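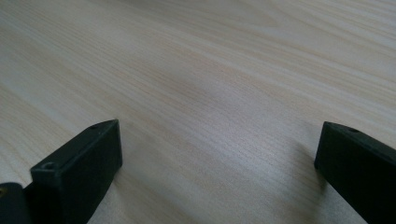

Solo hand-held gripper

Two fingers, one handle, and a surprising amount you can learn at a kitchen table.

Solo is the tool we use at Nesau to find out which chores a machine might manage with the simplest hand there is. You hold it, you do the job through it, and the recording of how you did it goes on to teach a robot arm. It's a lovely way to discover how much your own fingers have been doing for you all these years!

The fingers are plain black blocks with small round holes in their top faces. Changing a pair takes two minutes once you've done it before.

Can machines do the chores yet?

Some of them, and more than last spring. Our arm at the Flustesham workshop now wipes down a table well enough that we've stopped going over it afterwards. It puts cups on a shelf, sorts cutlery (forks are fine, teaspoons are a menace) and packs boxed parts into trays on the shop floor. For the tray job we recorded 300 goes with Solo, and the arm got 122 of its first 150 tries right with no help at all – we cheered, a bit too loudly.

Laundry is another story. A folded tea towel, yes, nearly always. A fitted sheet, no, and I wouldn't hold your breath. Anything flat on a bare table is hard too: a coin, a playing card, a single sheet of paper. People slide those to the edge without thinking, and the arm has to be shown.

Daithí Ó Conaill keeps our running list of chores, and the Kılıçarslan bakery has just added one we're very keen to try, which is lining baking tins.

Details

Weight: 900 g with fingers fitted
Fingers: 2, black, replaceable
Good for: boxes, cups, jars, folded cloth
Not yet good for: thin flat things, wet soap, fitted sheets
Cleaning: damp cloth only, fingers off first

Borrowing one

Solo can be borrowed from the Flustesham workshop for a fortnight. Bring a chore you're fed up with – the duller and more often repeated, the better. We'd especially like to hear from anyone who packs, stacks or sorts for a living.

Page updated Thursday, April 17, 2025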